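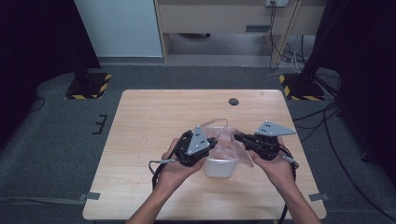 Bag lift, both grippers closed on the plastic, head view.

Clear bags and gripper width signal - where do you cut the segment?

jhulme_ctl
Posted Saturday, 9:14 am

Working on segmentation for two-handed demos recorded with hand-held grippers. The task is lifting a clear bag over a small white container. I label phase boundaries from gripper width: closing, held, opening. With rigid objects this is easy, the width plateaus and I take the first sample where velocity drops under threshold.

With the bag there is no plateau worth the name. The plastic is thin enough that the closed width is the same as closed on nothing, and when it bunches the width creeps for a while after contact. Out of 300 episodes my detector places 231 boundaries I would accept. The rest are early or missing. Width and pose come in at 100 Hz, head camera is slower and resampled to match.

Has anyone got a rule that holds up on film and bags? Running the Nidon segmenter, stock config apart from the threshold.

endang_t
Posted 9:40 am

Stop using velocity threshold alone. Use hysteresis, two thresholds, and require a minimum dwell. I use a dwell of 15 samples at your rate. Creep after contact then falls inside the held phase and you don't care about it.

It won't fix the closed-on-nothing case. For that you need a second signal.

lockwood_fan
Posted 10:02 am

What's the second signal though? No force sensing on most hand-held units.

endang_t
Posted 10:11 am

Relative pose between the two grippers. If both have the bag, the distance between them is bounded by the material. If one has missed, it isn't. Look at the variance of that distance over the lift.

tnaylor
Posted 11:25 am

Disagree with the above for bags specifically. A slack bag gives you almost no constraint. The person can move either hand several centimeters before the plastic goes tight, so low variance tells you the operator is steady and not much else. I tried it on produce bags and the false positive rate was worse than width alone.

I'd go to the image. Crop around each jaw and train a small classifier on "material between the fingers, yes or no". It took me 599 labeled crops to get something usable.

jhulme_ctl
Posted 11:52 am

Tracey, how does that do on transparent material? In my head view the bag is mostly highlights along the folds, and the table is pale wood, so contrast is poor. The gray triangular plates on the grippers are the easiest thing to find, the bag is the hardest.

tnaylor
Posted 12:08 pm

Worse than on opaque, I won't pretend otherwise. Two things helped. Feed it a short stack of crops instead of one, because the highlights move with the jaw when it has hold of the bag. And don't normalize brightness per crop, it flattens the highlights you need.

Use the plates to place the crop if your tracker already gives you them.

abantwi
Posted 1:30 pm

Question for the OP: why do you need the exact boundary? If this is for policy training with action chunks, a boundary that is off by ten samples changes nothing. I dropped phase labels from our Skirnanent pipeline in August and the rollouts did not get worse.

jhulme_ctl
Posted 1:47 pm

It's for the planner, not the policy. The held phase sets which keyframes the planner may retime. If the boundary is early it speeds up the last part of the close and the replay pinches above the bag.

abantwi
Posted 1:55 pm

OK, then it matters. I'd still bias it late on purpose. A late boundary costs you some cycle time, an early one costs you the grasp.

sf_chien
Posted 3:20 pm

Check your time sync before you train anything. I had nearly the same symptom and the width stream was 40 ms behind pose. Close both jaws hard on a block, open, repeat, and cross-correlate against the jaw motion in the video. The Zolico logger stamps on receipt by default, so if you have that in the chain set stamp_source to device.

jhulme_ctl
Posted 5:36 pm

Checked. Right side is fine, left side is 30 ms late. Stamping on receipt, as Shuk-fan said. That covers part of the early ones but the missing ones are all still missing.

Rerunning with device stamps plus Endang's hysteresis tonight. If the misses stay I'll label crops.

tnaylor
Posted 5:50 pm

Label both sides separately. Mine did not transfer from left to right, even mirrored.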